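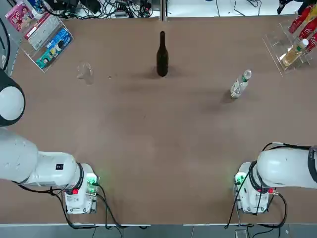 The two-arm table at Lidstead, with the bottle, the cup and the snack and drink racks in place.

Progress Report to the Bestow Fund
Shelf and Table Service Project, Lidstead workshop
Wednesday, January 3, 2024

Dear friends at Bestow,

A happy new year to all of you, and thank you for your patience while we got our holiday paperwork in order. Your last letter asked us to concentrate on equipment: what we have, what we still mean to buy, and whether the second half of the grant can be spent the way we laid it out back in June. I will try to stick to that, although you know by now that I tend to wander a little.

The main purchase is behind us. Both white arms are mounted at the long brown table, and they are by far the biggest thing we have ever bought with anybody's money, so we were glad to see them in place. We ordered them through Kubíček, who were not the cheapest of the firms that quoted but were the only one willing to include the mounting hardware and a year of repairs in a single price. We talked that over for quite a while before signing, and I still feel it was the right choice for a group our size.

The acrylic racks and the trays came out of the small supplies line, as did the drinks and snacks we use for practice. We had penciled in a set of plain wooden blocks for this work, and then decided to spend the same money on ordinary groceries. A wine bottle, a clear cup and a water bottle with a label are the kinds of things our partners at Stanirthorpe want handled in their kitchen and canteen, and it seemed wise to plan around those from the start. Clear things on a brown table are a good test of our cameras too, and that has a bearing on what I ask for further down.
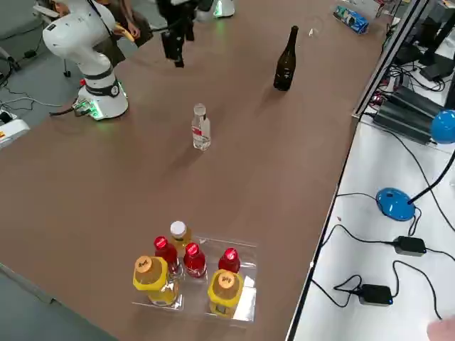

Now to the part of the budget that has given us the most to think about, and that is everything surrounding the arms. When we wrote the proposal we thought hard about the machines and hardly at all about power supplies, adapters, cables and somewhere to put them. I am a bit embarrassed by how small that line was. We have had to move $2,000 into it from the travel line, with the approval your office kindly gave us in the fall, and the travel line can stand it, as Stanirthorpe has been happy to meet by phone.

Part of that money will go to cable trays and covers. There is a great deal of black cable around the tables, both on top and down on the floor, and we want it gathered up and out of the way before we invite any visitors. We would also like proper labels at both ends of every cable. It is dull spending, I know, but an afternoon lost to tracing a wire is an afternoon of staff time that you are paying for as well.

The next item is grippers. We budgeted for one spare set and would now like to hold two, along with replacement pads for the fingers. Kubíček tells us to allow 6 weeks for delivery, and we would hate to have an arm standing idle that long over a small part. If you are comfortable with it, we would place that order this month.

Lighting is the last of the small things. We have been getting by with desk lamps and whatever the ceiling gives us, and bottles throw shadows and pick up glare in ways that change through the day. Two good overhead panels would cost us around 7 percent of what remains in the equipment line. I have asked for a quote and will forward it as soon as it comes.

What we are not asking for is a third arm. It was in the original plan as an option, and a few of us were very fond of the idea – I was one of them – but the staff hours to look after it simply aren't there this year. We would like to leave that money untouched for now and talk with you again in June, when we will have a fairer idea of wear and repair costs on the pair we own.

For the coming quarter, then, our list has 4 purchases on it: the cable trays and labels, the spare grippers, the finger pads and the lighting panels. All of them fit inside the grant as it stands, once the travel money is counted. The updated budget sheet will follow by mail with the Kubíček paperwork, and we would be grateful for a yes or no on the grippers when you have had a chance to look it over.

With warm thanks from everyone at Lidstead,

The project office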